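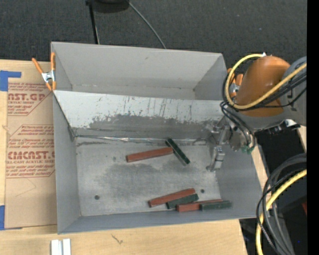 From: Cornel Sima
Date: May 13, 2021
Subject: Re: [bins] Divided metal bins for block sorting

> We have settled on the Seveck bin for the blocks. Three brown and
> three green go in the front section, and the rear one stays free
> for sorted pieces. The finish should be good for 500 rounds before
> anybody needs to look at it. OK to order 2 more for June?

Good for 500 rounds according to whom? The divider on ours has scratches running down the middle, and the pale surface is rubbed away along the lower part. The floor has a wide dark worn patch as well. I'd like to see a bin with a known count behind it before I believe any number from Seveck.

I'm also not sold on the slope. Husar quoted us for a straight divider last year and I never heard why we dropped it. Was it price?

The six blocks are fine by me, though they do end up lying over one another. If Noveslow wants them flat and apart, somebody should write that down.

So no from me on the order for now - ask Stisis what a bare floor would cost first.

Cornel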